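Trullivside kelp salt finds its way into bread and ice cream

Kelp used to be thrown back at Trullivside. Now the harbor town's dried kelp is ground with sea salt and sold to bakers, and orders for the October batch are already being taken.

The salt is made by Simard, a small producer with a drying shed behind the old fish market. The kelp is cut at low tide, rinsed once in seawater and hung for three days. It is then toasted until it snaps and milled with coarse salt. Last season the shed turned out 1,126 jars, most of them sold within the county.
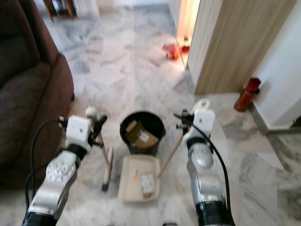 Milling is the dusty part of the job. The powder is fine and slightly sticky, and it settles on every flat surface in the shed. Simard's workers clean up between batches with the plainest tools there are, a long-handled broom and a dustpan, and keep water away from the mill until the last jar is sealed. A damp mill clumps the next batch, and clumped salt has to be dried and ground again.

Bakers were the first regular buyers. Fastimcombe, the bakery on the harbor road, puts the salt in a dark rye loaf and on top of its butter rolls. The rye takes about 9 grams per loaf, slightly less than the plain salt it replaced. The bakery says the flavor is closer to roasted nuts than to seaweed, and that customers who dislike fish buy it without complaint.
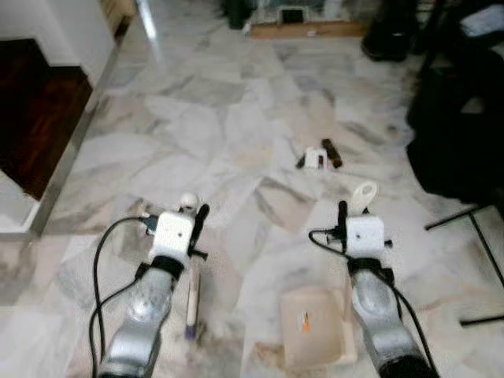

The ice cream came later. Lurkero, a dessert counter two doors down, started with a caramel flavor and now also makes a plain milk version with kelp salt stirred in at the end of churning. Added earlier, the salt turns the mix gray – harmless, but hard to sell. The milk version is on the menu through the summer, in cups only.

Jars hold 80 grams and keep for a year if the lid is closed tightly. Simard suggests starting with eggs, boiled potatoes or sliced tomatoes, and using a little less than usual. It does not recommend the salt for pickling, as the kelp clouds the brine.

The jars are sold at the shed and at both shops. Orders for the October batch can be placed at either counter.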